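厨房双臂遥操作采集规范,大家怎么定的?(求讨论)
发表于 3月 14:20 作者:慢火蒸汽
分享 19 回复 5

各位好。我的中文不是母语,如果有的句子奇怪,请原谅。

我负责给我们小组写一份操作规范,任务是双臂夹爪从蒸锅里取包子,放到盘子上。草稿现在有300行,同事说太长,没有人会读完。我想请教三个问题:

第一,锅盖应该放在哪里,要不要写死位置?
第二,手腕相机的视野里,指尖必须一直看得到吗?
第三,夹爪靠近锅边时,速度要不要单独限制?

先放手腕相机的画面。我的草稿规定,靠近锅以前夹爪要完全张开,两个指尖都要在画面内。

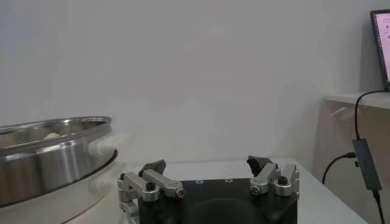
手腕视角:夹爪张开,左侧为不锈钢锅

——
回复1 Grastlow_用户
第二条我同意,必须写。我们以前没有写,后来检查数据的时候,有40段看不到指尖,全部重新录。

第三条也要写。不锈钢的反光很强,操作员从画面判断距离容易出错。我们的做法是进入锅口以前停一下,再慢慢下去。

——
回复2 oretti蓝
我不太同意楼上。规范写得太细,操作员就只会看规范,不看画面了。速度限制应该放在控制器里面,不应该放在文件里面。文件只写三种情况:什么时候开始,什么时候停止,什么时候这一段作废。

——
回复3 慢火蒸汽(楼主)
谢谢两位。关于控制器限速,我同意一半。控制器不知道现在是锅边还是盘子上方,除非我们先标定锅的位置,可是锅每次会移动一点。所以我想两个地方都写。

补充一张整个桌面的画面,方便讨论锅盖的问题。我的草稿是这样:盖子平放在锅的左边,盘子在右边,电源线从锅的后面走,不可以经过手臂下面。 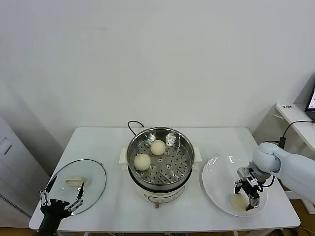
桌面布局:左边玻璃盖,中间蒸锅,右边盘子

——
回复4 Cisternas厨房组
看了第二张,说一点意见。

1. 盖子平放可以,但是左边的夹爪就在盖子近处的上方,指尖离提手很近。玻璃的东西,我会要求左臂不工作的时候退到一个固定的等待位置,不要停在盖子上面。
2. 右边手臂腕部附近有黑色的线,笔记本旁边的线也垂到前臂上方。规范里应该有一条:开始以前把手臂走一遍最大范围,确认线不会被拉住。这一条我们写在第一页。
3. 锅里两个包子都在左半边,右半边是空的。起始摆放是随机的,还是规定的?如果是规定的,请写清楚。

另外,锅如果通电加热,人伸手进去以前,必须先停手臂,再断电。这个顺序不要反过来。

——
回复5 oretti蓝
第2点支持,线的问题比速度的问题更常见。

第1点我还是有保留。固定等待位置会让每一段数据的开头都一样,训练出来的模型也许只认识这个开头。我宁愿划一个“禁止停留”的区域,比如玻璃盖上方,别的地方随便停。

——
楼主编辑于 16:05
我整理了一下,下一版打算这样改:
・玻璃盖上方禁止停留,等待位置不固定(采用oretti蓝的建议)
・开始以前走一遍范围,检查线
・锅边慢速,文件和控制器都写
・指尖离开手腕画面超过3秒,这一段作废
・包子的起始位置:还没有决定,我要先问做训练的同事

Cisternas厨房组不赞成第一项,在私信里说“不固定就等于没有规定”。这个我明白,可是我想先试一个月,再看作废的比例。如果有人用过Trimasine的那种检查表模板,请告诉我好不好用,我担心它的格子太多。

相关帖子
夹爪指尖垫多久换一次?
Trimasine检查表:要不要每班签字
双臂协作时,哪一只手先动
不锈钢反光对深度相机的影响(回复 19)
遥操作员连续工作多长时间合适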